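Gridmont Learning Center
Computers for Young Readers, Sheet 19
Last updated 21/10/2022

What Is an Operating System?

Turn on a laptop, a tablet, or a phone, and a screen full of small pictures appears. You tap one and a game opens. You tap another and you can write a story. The program that makes all of this possible is called the operating system. It starts first and keeps running until the computer is switched off.

Hardware and software

The parts of a computer that you can touch are called hardware. The screen, the keys, and the chips inside the case are all hardware. Software is the set of instructions that tells the hardware what to do. Games, drawing programs, and web browsers are software. The operating system is software too, but it has a special job. It stands between the hardware and all the other programs.

Suppose you press the letter K. The keyboard sends a signal. The operating system receives it, checks which program you are using, and passes the letter along. It does the same with every touch, click, and sound.

Sharing the computer

A computer has only so much memory. Memory is the space where a program keeps the things it is working on right now. If one program took all of it, the others would have to stop. The operating system gives each program a share and takes the space back when the program closes.

It also divides up time. The main chip in a small laptop may have only a few parts that can do work, yet many programs may be open. The operating system lets one program work for a very short moment, then the next, then the next. A chip can switch between programs 100 times in a second, or even 1,000 times. To you, they all seem to run together.

Different systems for different machines

Two laptops can look the same on the outside and have different operating systems. Students who use the center's computer room will meet 3 of them. The Vuvero laptops have a simple system made mostly for using the web. The Benedetti desktops have a larger system that can run big programs for music and video. The Dasska tablets have a system made for fingers, with large buttons and no need for a mouse.

A program is usually built for one operating system. A game made for the tablets may not open on the desktops. The people who write programs often make a separate version for each system.

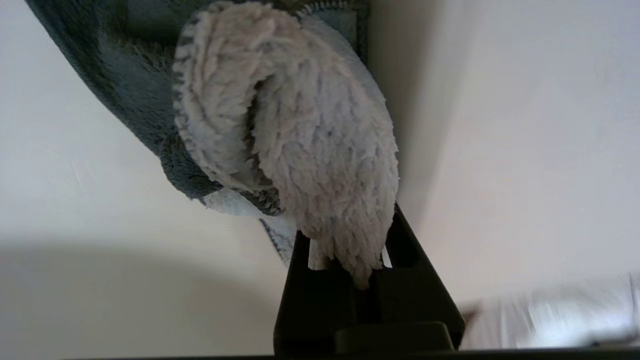

Some operating systems are free, and anyone may read the instructions inside them and suggest changes. Others belong to a company, and only the company's workers may change them.

Updates

An update is a set of changes to software. Some updates add new tools. Others repair mistakes or close gaps that could let a stranger into the computer. The center installs its updates each April and again whenever an important repair is ready. If a message about an update appears on your screen, tell an adult before you press anything, and do not turn off the computer while an update is being installed.

Words to know

Hardware: the parts of a computer you can touch.
Software: instructions that tell a computer what to do.
Memory: the space a program uses while it is working.
Update: a set of changes made to software.

Next sheet: How Computers Store Files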